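About us

Hitstead Exclusions Advice: help for families when a school says "don't come back"

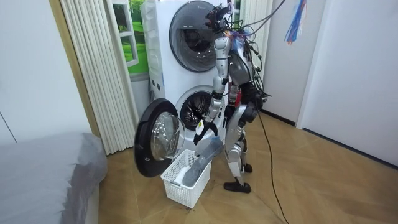 We are a small advice charity for the parents and carers of children who have been suspended, permanently excluded, or gently encouraged to try somewhere else. That last one has no box on any form, and it takes up a good half of our working week.

If you have found this page at two in the morning with a letter from school next to the keyboard, skip the history and go straight to "How to reach us". The history will keep. It has kept so far.

How we began

Hitstead started in March 2011, in the back of a shop on Darnero Road that sold curtain rails. Philomena Opoku had spent years as a clerk to school governors, taking the minutes at hearings where a fourteen-year-old's next two years were settled in the time it takes to roast a chicken. She noticed that the school generally arrived with a ring binder and the family generally arrived with a coat on. She thought families might like a ring binder too.

The first one was green. We still have it, although the rings no longer meet.

Dzifa Atinga joined the following year, after Philomena helped her with her younger brother's case and she pointed out two mistakes in the paperwork. She now runs the advice line and continues to point out mistakes in the paperwork, including ours. The curtain rail shop has gone. We moved to two rooms above the Huren Building in 2014 and have been promised a working lift ever since.

What we do

We read the letter with you. Exclusion letters are meant to say how long the exclusion is for, why it was made and what you can do about it. Plenty of them manage the first part.

We help you get ready for the governors' meeting. This means going through the school's evidence, asking for whatever is missing, and writing down your side in an order that a stranger can follow. If your child wants to speak, we help them work out what they want to say. Some of them are very good at it. One young man brought cue cards and had to be asked to slow down.

We come with you when we can. We sit next to you, we pass notes, and we ask for a break when somebody needs one. We have become quite particular about biscuits.

We help with independent reviews, and with questions about special educational needs, which turn up in far more of our cases than they do in the schools' letters. And we run the Sulemana Sessions, an evening group for parents whose child is out of school and who would like to talk to someone who won't suggest a sticker chart. It is named after the family who lent us their front room for the first year of it, and their kettle for rather longer.

What we don't do

We are not solicitors. If your case needs one we will say so early and help you look for one who takes this kind of work.

We don't find school places. We wish we did. We can explain how the admissions process is supposed to go and write a firm letter when it goes some other way.

We don't think teachers are the enemy. Several of us were teachers, one of us still is on alternate weeks, and most of the heads we meet are trying to run a building full of teenagers on a budget that wouldn't cover the roof. We do think that sending a child home is a serious thing to do, and that somebody ought to check the sums. When a school gets it right we tell the family that as well. It isn't a popular part of the job.

Last year in figures

We took 1256 calls to the advice line. Some were from the same very determined grandmother, and we have counted her every time.

We opened full casework for 301 families. In more than 30 of those cases, the child turned out to have been sent home "to cool off" on days that were never written down as an exclusion at all. If this has happened to you, please write the dates on something. The back of the gas bill is fine.

We trained 28 new volunteer advisers, who each do six evenings with us and then sit in on two meetings before we let them anywhere near a ring binder.

Who pays for all this

Grants, mostly, along with donations from people we have helped and the yearly quiz, which made a small profit once we stopped paying for the hall. We take no money from schools or academy trusts. None has offered, so this has been an easy principle to stick to. Our advice is free. There is no means test, and you don't have to tell us your income, your immigration status or your opinion of the head of year, although on that last one people do tend to volunteer it.

How to reach us

The advice line is open from ten until four on weekdays in term time, and mornings only in the holidays. Leave a message if we don't pick up. Dzifa rings everyone back, usually the same day, from a withheld number, so do answer it even if you suspect it's about your broadband.

Please have the letter with you when we talk. If the governors' meeting is less than a week away, say that first, before your name if necessary.

You can also visit: second floor, Huren Building, door on the left. Allow time for the stairs. If stairs are a problem, ring ahead and we'll meet you in the café on the ground floor, where the tables are small and the scones are not.

Page last updated 2020-01-27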